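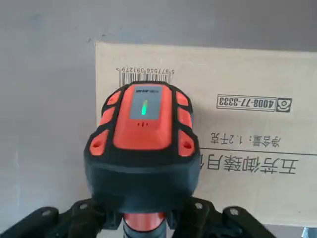
Trajkovski Display Workshop | Bench notebook, stands and packing

Wed 22 November

Carried on with the tiered stand for the drinks. Cartons on the bench again, so the back wall is a bit crowded. The one leaning against the wall wants squaring up or taking to the store before it slides. I have said this before in these pages.

Started with the stand itself. Wiped the acrylic with a damp microfibre and then a dry one. Do not use the blue spray on it, the blue spray is for the glass shelves and it leaves the edges cloudy after a few goes. There is a bottle of the proper stuff in the drawer under the vice, labelled Zerico, nearly finished. Needs reordering.

Measurements, as the June page has them wrong and people keep copying from it:

Depth of each step, front to back: 70 mm
Rise from one step to the next: 35 mm
Front lip: 13 mm

The June page gives the rise as 80, which was the old Tradix stand, and that one went back. I have put a line through it and initialled it.

A 35 rise is on the low side. With bottles of different heights the row behind only shows from the shoulder up if the tall ones go in front, so tall at the back it is. White ones with the pink caps went up there. Two whites, two yellows, two reds, kept in their pairs by flavour but not in straight rows. I tried straight rows first and the colours went into stripes and you stopped reading the labels. Staggered is better. The yellow on the middle step is the one you notice first, which may or may not be what the client wants.

The reds are narrow at the neck and tend to lean if they are put down quickly. No trouble if they are set to the back of the compartment and let go of properly. I would not want them on a top step in a shop where people reach over. Full bottles only for the lean test, please. An empty one tells us nothing.

Labels: turn all of them to the front before anything else is judged. It takes a minute and then the layout looks completely different. The yellow label has the most small print and looks fussy at an angle.

Mat. The brown mat stays. It is matt enough that the stand shows up against it without a lot of glare, and the feet don't creep. The acrylic still throws faint reflections but you can see where the compartments end. We had it on the white board for the Vavia job and the whole stand more or less vanished. Keep crumbs and swarf off it, there was a bit of something gritty under the stand this morning and that is how the last one got scratched underneath.

Packing. Bottles go back in the carton upright, caps checked, dividers in. The stand goes in its own box with the foam on the stepped side and never in with the bottles, however much room there seems to be. Leave the barcode side of the carton facing up. Ognjen Trajkovski spent half of Monday turning cartons over to find it.

Layout as it stood on the bench:

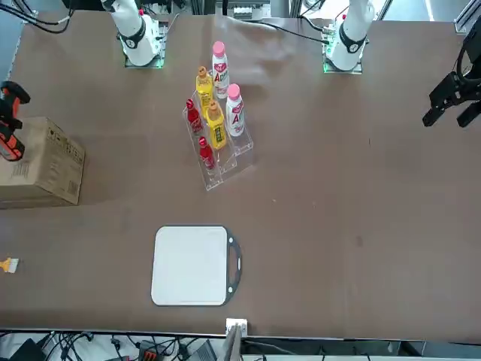
Peadar Keogh thinks the reds are too low. He wrote on the sheet that at the front left they get lost for anyone standing to the right of the shelf, and he would swap one of them with the middle yellow and leave everything else alone. He also asks whether the lip could come down, as it covers the bottom of the label on the shorter bottles.

Fair on the first point. I will try the swap tomorrow and look at it from both ends of the table. It does break up the yellow pair more than I would like.

On the lip, no. 13 is what the supplier cuts and anything lower is a special, with a setup charge. We could pack the base of the compartment up with a thin clear pad instead. There is some 3 mm offcut in the rack by the door. Peadar to cut two pieces and we will see if it makes the reds any worse.

To do:
Reorder acrylic cleaner
Move the carton off the wall
Cut pads, deburr the edges
Try the red and yellow swap
Ask Ognjen if the client minds which flavour sits in the middle
Find the short steel rule, it was on the bench at lunch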